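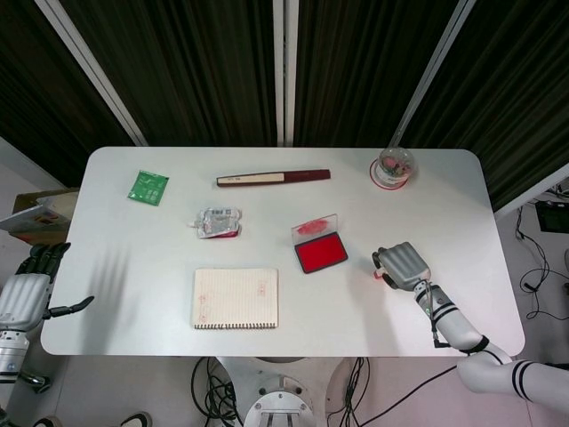
How I Clear a Small Table When Nothing on It Goes Together

You know the table I mean. It starts the week clean, and then a marker lands on it, then a stamp pad, then some little green circuit board that came out of who knows what, and suddenly there's no room for a coffee cup. Mine gets like that every time I'm making cards, so I've settled on a routine that takes me 4 minutes (okay, longer in December).

Start with the messy stuff. An open ink pad is the one thing that can ruin everything else, so snap the lid shut before you reach across the table for anything! If there's ink smeared inside the lid, give it a wipe with a dry paper towel first. I keep my pads flat in a shallow drawer.

Next, trash. Foil pouches with a spout get squeezed, capped if you can find the cap, and tossed if they're empty. If there's still something inside, it goes back to the kitchen right now — not on the windowsill, which is where mine used to go.

Circuit boards get a spot of their own. Hold them by the edges and slip them into a small antistatic bag. I bought a 40-pack ages ago and I'm still using it. Write on the bag what the board came from, while you still remember.

Pens and markers: cap on tight, lying down. My friend Catinca Voicu stores hers upright in a mug and we will never agree on this.

Spiral notebooks I flip through before I put them away. If I've been testing stamps on a page, I let it sit open for a bit so the red doesn't print itself onto the next sheet. Then it goes on the shelf, wire side out.

Pretty things can stay. A glass jar with something colorful in it looks nice on a white table, and a coaster underneath saves the surface. Lift both, wipe, put them back in the corner.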